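Textile Care and Testing, Unit 8: Drape, Creasing and Crease Recovery
Course handout, revised Jun 27, 2021

8.1 Terms

A crease is a fold that remains in a fabric after the load that made it is removed. A wrinkle is a crease with no intended direction. Drape is the way a fabric hangs or settles under its own weight. Bending stiffness governs all three, but crease recovery also depends on the fiber and on any finish applied.

When a yarn is bent, the fibers on the outside of the bend are stretched and those on the inside are compressed. In cotton, hydrogen bonds between neighboring cellulose chains break under this strain and form again in the new position. The fabric then holds the fold until moisture or heat loosens the bonds a second time. Wool and polyester recover better at room conditions, for different reasons covered in Unit 9.

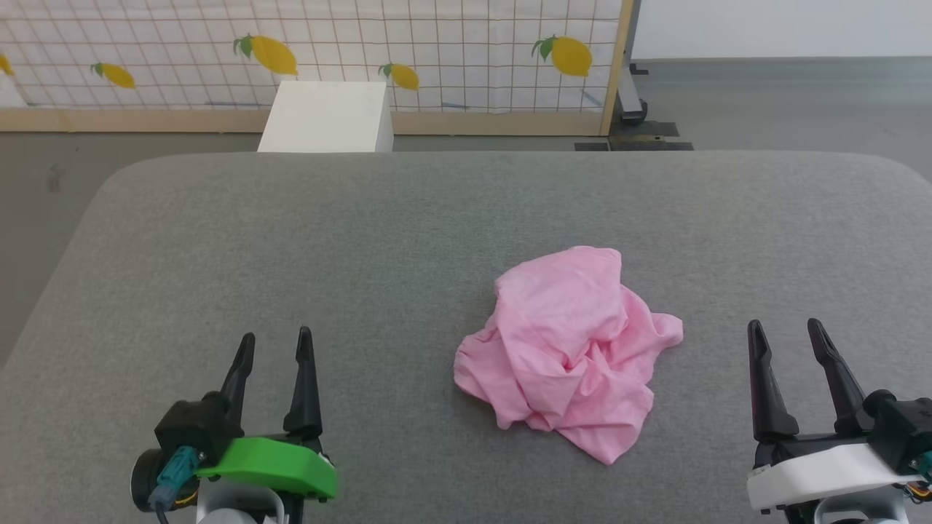

Why does steam remove a crease that dry heat leaves in place?
Water enters the non-crystalline regions of the cellulose and weakens the bonds between chains, so the fibers can move at a lower temperature than they would when dry. Pressure then sets the yarns flat as the water leaves.

8.2 Measuring recovery

The recovery angle method used in this course is as follows. Cut the specimens with the long side parallel to the warp, and a second set parallel to the weft. Condition both sets overnight. Fold each specimen end to end, load it for the set time, remove the load, and hang one leg in the clamp of the Uvlow tester. Read the angle after 300 seconds. A fully recovered specimen reads 180 degrees.

Report warp and weft separately. The sum of the two may be given in addition, but never alone. Specimens taken near a selvage are discarded. Handle with tweezers; skin moisture lowers the reading.

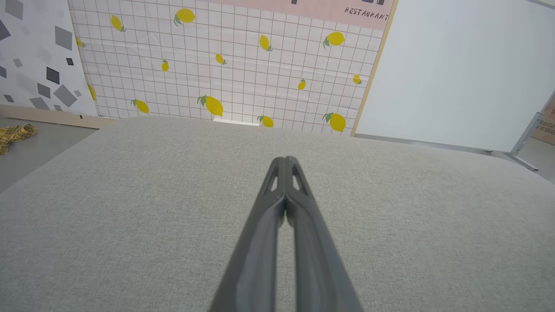 Fig. 8.1. Light gray fabric, fine woven texture.

8.3 Effect of construction

For a given fiber, recovery falls as the weave becomes tighter. Yarns in a plain weave have little room to shift, so the strain is taken up by the fibers. A twill or satin has longer floats and recovers further. Knits recover well because the loops deform before the yarn does.

Resin finishes such as Barkex cross-link the cellulose and raise the recovery angle. The cost is a loss of tear strength, which must be tested on the same lot. See sample card 1042 for treated and untreated strips.
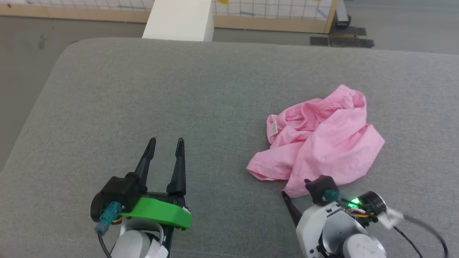 Fig. 8.2. Light pink shirt, bunched, with care label.

8.4 For the lab

Bring 15 specimens per direction. Record the room humidity at the start and at the end. Results from a session in which it moved outside the limits on the wall chart are repeated in November.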